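4. Putting the band's tour archive online

Section 4 covers adding shows, set lists and audio to an artist page in Urora. It assumes you have finished section 3 and can sign in with an editor account. If the Archive tab is missing from your menu, your account is set to Viewer. Ask the page owner to change it under People > Roles.

4.1 Before you start

Have these ready:

A list of shows in date order, with city and venue.
Set lists as plain text, one song per line.
Audio files in WAV or FLAC. MP3 files are accepted but cannot be used for the download store.
Written permission from every player on the recording.

Note: Urora limits each upload batch to 500 files. The Illov archive has 1231 tracks, so it was loaded in three batches.

4.2 Adding a tour

1. Open Archive and select New Tour.

2. Type the tour name as it was printed on the posters. Leave out the year. The year is filled in from the first show.

3. Select the lineup. If a member changed partway through, choose Split Lineup and enter the first show the new player appeared at.

4. Select Save. The tour is now listed as Draft and cannot be seen by visitors.

4.3 Adding shows and set lists

1. Open the draft tour and select Add Show.

2. Enter the city first, then the venue. The venue list only shows places in the city you entered. For a hall that is not listed, such as Sterkby, select Add Venue and fill in the capacity (Sterkby holds 308).

3. Paste the set list into the Songs box. Put the word ENCORE on its own line before the encore.

4. Check any song marked in orange. Orange means the title does not match the song catalog. Correct the spelling or select Add as New Song.

5. For a cover, open the song and enter the original writer in the Credit field. Do not put the writer's name in the title.

Caution: Deleting a show also deletes its set list and any audio attached to it. Deleted audio cannot be restored.

4.4 Attaching audio

1. Name each file with the track number and the song title, for example 06 Cao.wav.

2. Drag the files onto the show. Keep the browser tab open until every bar turns green.

3. Play the first and last track. If the order is wrong, select Sort by Track Number.
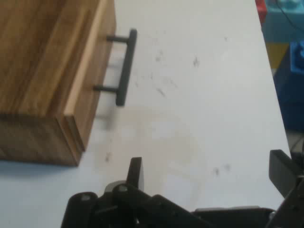
4. Fill in the taper and transfer credits. Use full names, as in "Recorded by Lamai Wongsuwan, transferred by Eftychia Margaritis." Credits are shown under the set list and are included in the downloaded files.

5. Set the source type to Soundboard, Audience or Matrix. Use Unknown if the tape box does not say.

4.5 Publishing

1. Return to the tour and select Preview.

2. Read down the list of shows. Canceled dates should stay in the list with the status Canceled, with no set list.

3. Select Publish. Pages go live within 6 minutes.

Note: Followers get one email per tour, sent when it is first published. Shows added later do not send another one. If the tour is tied to a release in September, leave it in Draft until the release page is up.

To take a tour down, select Unpublish. Links to the tour will show a holding page until it is published again.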